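Chapter 3
What People Say They Buy

Key terms: purchase diary, recall, panel, nonresponse, unit price

Ask people what they spent on groceries last week and most of them will give you an answer. The answer will usually be a round figure, and it will usually be offered without much of a pause. A great deal of what is published about household spending rests on answers like that one, and this chapter asks how much weight they can carry. My own view is that they carry less than the reports built on them suggest, and you should read what follows knowing that I hold it.

There are two common ways to find out what a household buys. The first is recall: an interviewer asks, and somebody in the home thinks back. The second is the purchase diary, in which the household writes down each item on the day it comes through the door. Textbooks have long treated the diary as the better tool. It is certainly the more tiring one. A person who has carried four bags up two flights of stairs is then supposed to sit down and enter the brand, the size, the price, and the store for everything in them, including the gum.

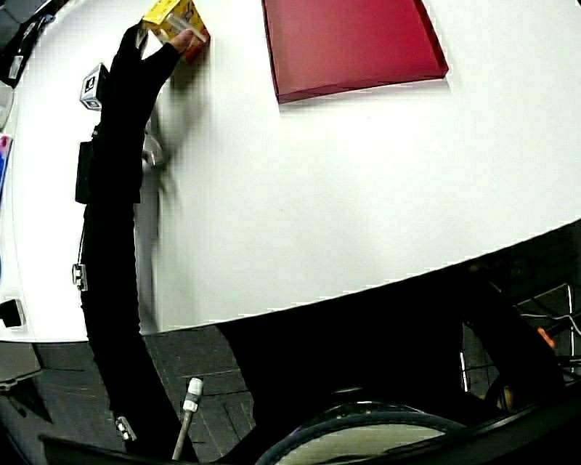
Some people do it faithfully. Many do it faithfully for a few days and then catch up on Sunday night, at which point the diary has quietly turned into recall again, only with neater handwriting. The researcher who receives the booklet has no sure way to tell the two apart. Signs exist – the same pen throughout, prices that all end in the same digit – but a careful person can produce both of those honestly.

Consider the Lirham panel, which we will return to several times in this book. The organizers signed up 3,172 households and asked each to keep a diary from the first of August to the end of the year. On 30th December the field office checked which households had sent in every weekly booklet without a gap. There were 231. The published report used all the booklets it had, gaps included, and filled in the missing weeks with averages taken from the weeks that were there.

That is a normal procedure and it has a respectable literature behind it. It also assumes that a week nobody wrote down looks like a week somebody did. Think about when you would be likely to skip a diary. You might be traveling, or sick, or short of money and not eager to put it on paper. You might have company staying, with three trips to the store in one day. In each of those weeks your spending is unusual, and the average will paper over exactly that.

Package sizes make matters worse. Diary booklets ask for the size, and respondents leave the space blank more often than any other. Without it there is no unit price, and without a unit price we can't say whether a family that paid more for crackers bought more crackers or just got fewer for its money. The Lirham coders were told to fill a blank with the most popular size on the shelf. When a maker shrinks its carton and keeps the price the same, that rule can hide the change for as long as the old size stays on the code sheet.

Kwiatkowski, a regional grocery chain with stores in Budholm and Demiscombe, offered the panel its checkout records as a test. The records and the diaries agreed well on milk and bread. They agreed poorly on candy, frozen dinners, and beer, and the diaries were nearly always the lower of the two. The report called the match "broadly encouraging." I would want to know which products the encouragement came from.

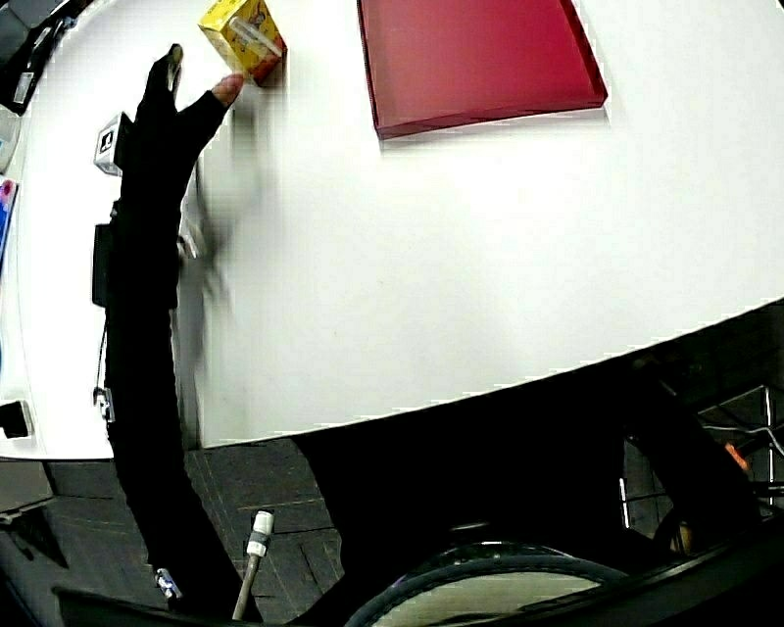 Mariama Bawa has argued that this is too harsh. Checkout records, she points out, have holes of their own: they miss the corner store, the farm stand, and anything paid for by a visiting relative, and they can't tell you who in the home ate what. Her position is that a diary with known faults is worth more than a receipt that only looks complete, and that critics of panels seldom run one.

She is right about the corner store. Whether the faults of the diary are really known is the harder question, and the Lirham report doesn't settle it. It gives the number of booklets returned but says nothing about the households that dropped out in the first month – their size, their income, how far they lived from a store. Section 3.1 sets out what a report would need to include before we could judge. Before you go on, write down from memory what you bought in the past seven days, with prices and package sizes. Then find your receipts, if you kept them, and put the two side by side.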